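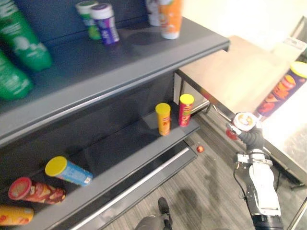 Leonora Sarmiento had the night shift at the store on Cleddale Road, and the chips were always last. She did the bottles first, then the canisters on the upper shelf, and then she got down on one knee for the lower one.

Her father had run a store too. It was called Sarmiento and it had 200 things in it, or so he told people. He faced every label himself before he opened, and he talked while he did it – what the rent was, who owed him, which supplier had shorted him again. She had been nine and had held the box.

"You still on chips?" Trish called from the register.

"Still on chips."

"There's a Ceroline delivery coming at five. They want the back cleared."

Leonora stood a red canister up, turned it until the name faced out, and slid it back an inch. Then she took her phone from her apron and read the message again. Her brother had found a buyer for the old place. The offer was less than they had hoped for, and after the bank and the back taxes it left $3,369 for each of them. He wanted an answer by morning.

She thought about the paint. There were 85 steps from the door of the store to the door of their apartment, and she had counted them most days until she was twelve. The last time she went by, in February, somebody had painted the front gray and the sign was in the alley, face down.

She put the yellow one next to the red one. A man came in for cigarettes and went out again.

"What would you do with three thousand dollars?" she said.

Trish thought about it. "Transmission," she said.

Leonora typed yes, and then a second message asking whether he could get the sign out of the alley before they signed. She put the phone away and reached for the next canister. Her brother wrote back while she was still on her knee. The sign was six feet long, he said, and where was she going to put it?

She didn't know yet. She told him to bring the truck.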